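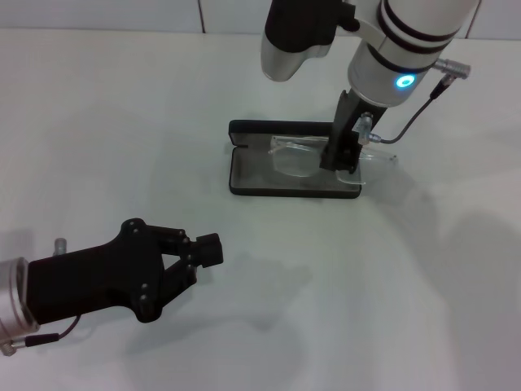
Clear glasses in a black case, right gripper down.

Home | Kits | Clubs | Support

Jitix Two-Arm Club Kit

Skye Menzies runs the Faltham robotics club on one, and her students chose eyeglasses for the October meet — clear ones, naturally. Kit includes both grippers, cables and 21 practice tasks of uneven dignity.

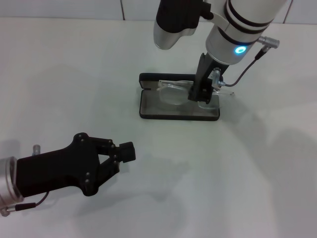

What clubs pay

$198 a month, case and glasses extra.

We use cookies. Accept | Settings

Related items
Wuisan Table Mat
Josstead Spare Fingertips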